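The Piano at Brirkudell

Part One: Wednesday

When Marcelino Seixas agreed to take his late aunt's piano, he had pictured the parlor it stood in, with the lace curtains and the dish of butterscotch, and he had not pictured the stairs at all. There were sixteen of them up to his apartment, and they turned halfway, and the landlord had painted the banister that very June and was proud of it.

"We'll want Osvaldo," said his wife, and of course she was right, for in all the town of Brirkudell there was no one who had moved so many heavy things for so little money as Osvaldo Portela. He had moved the bakery oven and he had moved the church bell (down, and then up again, when the bishop changed his mind), and he had once carried his own mother-in-law across a flooded street in her armchair, with her knitting in her lap, and she had not dropped a stitch.

Osvaldo came at nine in the morning with a coil of rope and a cheese sandwich. He walked up the stairs, and he walked down the stairs, and he sat on the bottom one and ate half the sandwich.

"How much does it weigh?" he asked.

"It says 548 on the ticket from the freight office."

"Pounds?"

"I hope so," said Marcelino, and the two of them looked out at the truck for a good long while.

Now, Marcelino's aunt Sidine had been a woman of firm habits. She had played every evening after supper, always the same waltz and always a little too fast, and when he was a boy he used to lie on the rug underneath with his chin on his fists and watch her shoes work the pedals. He had been thinking about those shoes all week, brown ones with a strap. He found that he wanted to tell Osvaldo about them, and because Osvaldo was a patient man with half a sandwich left, he did.

"Well," said Osvaldo, when the waltz and the rug and the shoes had all been gone over, "then we can't leave it in the truck, can we?" 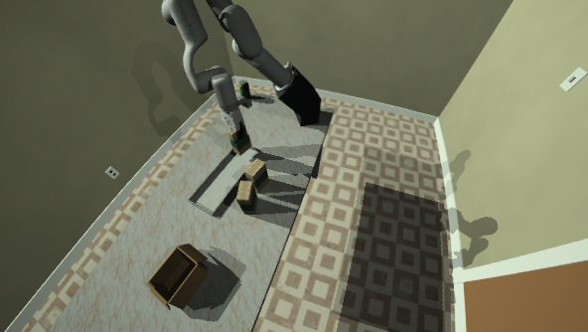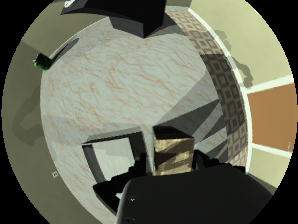
Part Two: The Turn in the Stairs

They got as far as the turn by noon. I won't tell you everything that was said on the way, but the lady on the first floor shut her door, and then opened it again a crack so as not to miss anything.

The piano stood on its end on the landing, tied up like a roast, with Marcelino above it and Osvaldo below, and it would go neither one way nor the other.

"Is the banister touching?" called Marcelino's wife.

"The banister is fine!" both men called back, a little too quickly.

It was then that something inside the piano shifted and gave out a note, one low, sweet, wobbling note that went all the way down to the street door and came back. Osvaldo tipped his head.

"Flat," he said.

"She never had it tuned. She said it would hurt its feelings."

Osvaldo thought this over. Then he patted the side of the thing, quite gently, the way you might pat a cow you were about to ask a favor of, and said, "Come along, then, Dona Sidine," and put his shoulder to it, and it went around the corner as if it had only been waiting to be asked.

By suppertime it stood against the far wall with a folded napkin under one foot. Osvaldo would take thirty dollars and a bowl of soup and not a penny more. Marcelino, who had never had a lesson in his life, sat down and picked out the waltz with two fingers, very slowly, while the lady from the first floor listened from the doorway in her slippers and asked whether he knew any others.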